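Vosov Opens Nellholm Site to Collect Hand-Held Gripper Demonstrations

NELLHOLM, December - Vosov today announced the opening of a dedicated collection site in Nellholm, where trained operators will record everyday handling tasks for use in teaching robot arms. The site is run jointly with Courtois, which supplies the grippers and the recording software, and will serve as the main source of examples for the companies' Stamiswood learning system.

The first collection period has closed with 1,388 accepted demonstrations. Vosov expects to add 200 more each working day once all stations are in service.

Stamiswood learns from people. Operators pick up, turn, move and set down household objects with a gripper held in the hand, and the path of the gripper is stored together with the video. The system then studies these recordings and works out how a robot arm should carry out the same task. No robot arm is needed while the examples are being gathered, and a station can be moved or rebuilt for a new task in a single morning.

The Nellholm site has 5 stations, each built around a plain table. Objects are changed between sessions so that the system does not come to depend on one layout. A task sheet gives the operator the starting arrangement, the object to be handled and the point at which the recording should end. The order of the smaller movements in between is left to the operator.

"We asked our operators to work at the pace they would use at home," Vosov said in a statement. "A recording that shows a small correction partway through is worth keeping, provided the task is finished. The system has to learn what a correction looks like."

Each demonstration is checked before it enters the training set. Reviewers confirm that the markers can be read for the full length of the task, that the gripper path contains no sudden jumps, and that the object ends up where the task sheet says it should. Recordings that fail any of these checks are set aside and the task is returned to the schedule.

Courtois has prepared 3 groups of tasks for the opening phase. The first covers small rigid items such as lids, jars and containers. The second covers soft goods, including caps, gloves and folded cloth. The third places both kinds of object on the same table, and operators must handle one item without disturbing the others.
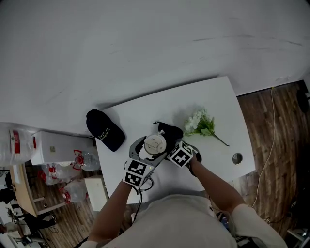
Mixed tables have taken the most preparation. Soft items change shape from one recording to the next, and objects set close together leave less room for the gripper's fingers. Courtois has revised the task sheets for this group twice and now asks for a wider range of starting positions - a change that will also be applied to the first two groups in the coming months.

Operators complete a short training course before their first recorded session. It covers holding the gripper, keeping the marker cubes in view of the camera above the table, and stopping a recording correctly. Sessions include regular breaks, and operators may repeat any task they are not satisfied with.

Vosov and Courtois will review the results of the opening phase before deciding on further task groups. Under consideration are pouring, opening packages and work that calls for both hands.

About Vosov
Vosov develops learning systems for robot arms used in homes, small workshops and service settings. The company is the lead developer of Stamiswood.

About Courtois
Courtois designs hand-held grippers and recording tools for gathering task demonstrations.

Press inquiries may be directed to the Vosov communications office in Nellholm.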